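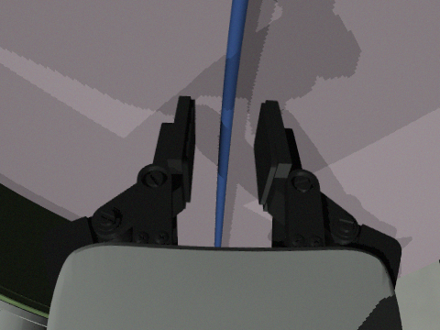
Page last changed: March, 4:15 p.m.

Home | News | Shops & Trade | Opinion | Contact

Rack-filling robot still a long way from the stockroom

A robot arm that can put a rod on a rack sounds like a small thing to get excited about. Dremby, the automation firm, is excited anyway. The company this month put out results from a simulated trial of what it calls its Hirnumano program, and the claim at the top is that the software "handles light shelving and tidying work." Shop owners in Grudarham, where Dremby hopes to sell it first, may want to read past that line.

The trial was run entirely on a computer. A simulated arm with a two-finger gripper works at a table with thin blue rods and a low, dark rack. The chore is to pick up a rod and set it where it belongs on the rack, the sort of job a new hire at a hardware store gets on the first morning and is bored with by lunch.

Dremby says the program made 806 attempts and finished 59 percent of them. The company calls that a strong base to build on. Put another way, four tries in ten ended with the job not done, in a made-up room with no customers and no one leaving a cart in the way. The report doesn't say what the misses looked like. A rod left lying on the table is a nuisance. A rod on the floor of an aisle is something a store gets sued over.
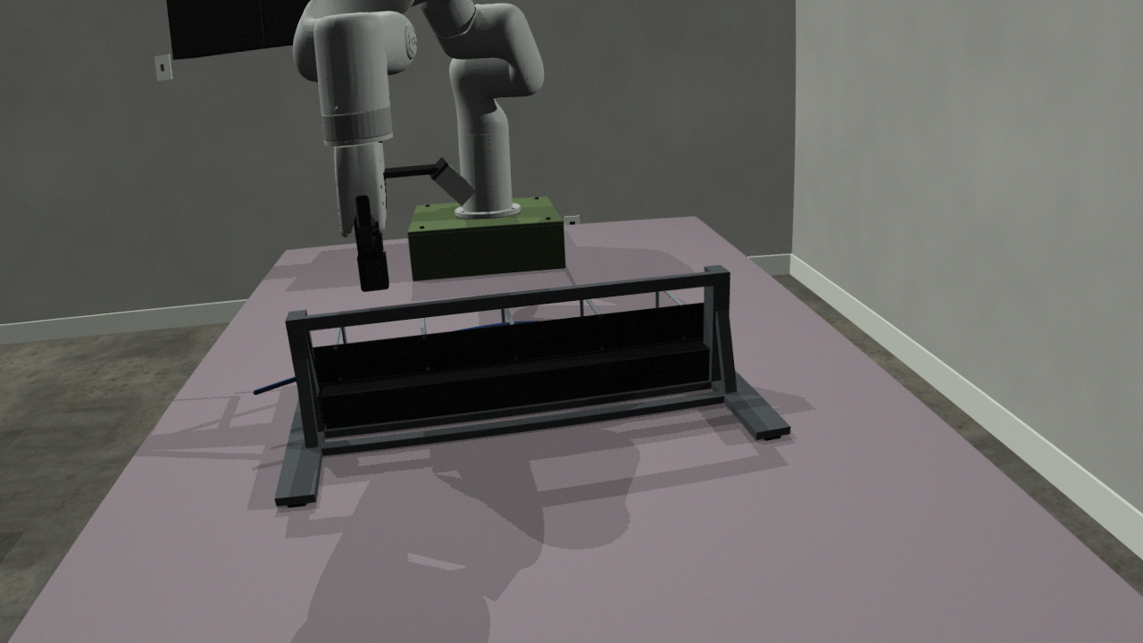

Then there is speed. Dremby gives an average of some 7 minutes for a finished attempt, counting the times the arm backed off and started again. A person can fill a whole rack in that time and go answer the phone.

Magbanua, a chain of housewares stores that was sent the results before they came out, was polite about them. In a short statement it said it "would look at any system that has been shown to work in one of our stores," and that it had no plans to buy. It also asked how the arm would deal with stock of different sizes, such as curtain poles, dowels and mop handles sold off the same display. The report covers one kind of rod.

Dremby says a real arm will be tried on the same chore next, with the software carried over from the simulation. That step has tripped up plenty of promising projects, and the company gives no date for it. It does say that a home version, meant for closets and laundry rooms, could follow within 2 years of the first store sale.

There has been no store sale so far. Dremby did not give a price for either version, and would not say whether the 59 percent figure has gone up since the report was written.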